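**Quotes about being a quiet person - which ones do you keep?**

**Rangel70** - September

I'm collecting short sayings for people who don't talk much in groups. I have 11 so far and want a page I can read before work meetings. No song lyrics, please. Plain ones are fine. 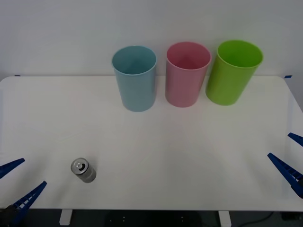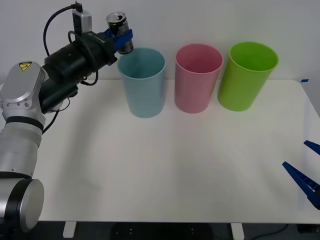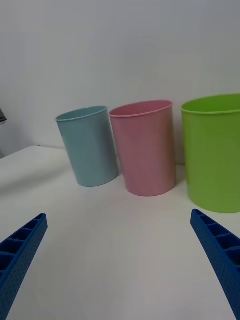 Cups in a row on the white table.

**jidden_448** replied:

My vote is for "Still water is still water." I've had it on a sticky note for years. Most quote lists are too sweet for me. They tell you to love being quiet and then stop there.

**Itstead** replied:

I don't agree with that. The sweet ones helped me in high school. When you're fifteen and can't raise your hand in class, you want somebody to say it's okay. You can get picky later.

**jidden_448** replied:

Fair, but okay for how long? I read those lists every night and still ate lunch in my car. What got me out was one that said "Say the first word, the second is easier." It's a bit bossy, and I needed bossy.

**Fadisent** replied:

Quiet and scared are two different things and this thread is mixing them up. I'm quiet. I like it. I don't need a saying to push me into talking.

**Rangel70** replied:

Good point. I'll split the page in two - one part for people who are fine as they are, one for people who want a nudge. Jidden, both of yours are going in.

**Itstead** replied:

Put this in the first part: "I was listening the whole time." My aunt used to say it when people asked why she was so quiet at dinner.

**Fadisent** replied:

That one I'd keep. Do you know where it's from?

**Itstead** replied:

No idea. I always thought she made it up.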